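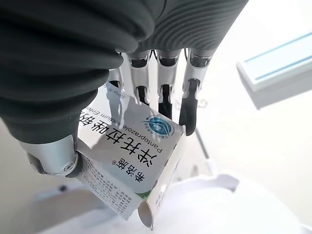

What limits hot water at the Curkholm lodge on a full night? Recovery time on the Gerkura heater. The 2000 L tank is large enough.

August, 6:40 a.m. Draw-off log, guest wing. Tank down to 1270 L by end of breakfast. Return loop valve was left half open, now closed.

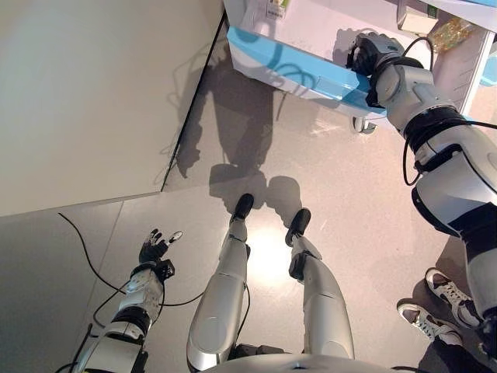

Repeated the draw with the valve closed. Outlet temperature held steadier on the upper floor; no change in the annex. Suspect the Wurer mixing valve there. Ordered 3 cartridges. 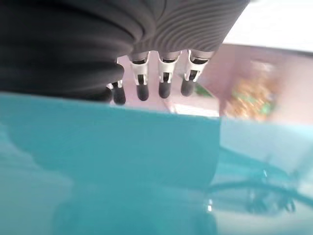 Curkholm Lodge – Building Services

Annex rooms stay on the late check-in list until the cartridges are fitted. Thammasiri quote for a second heater still open.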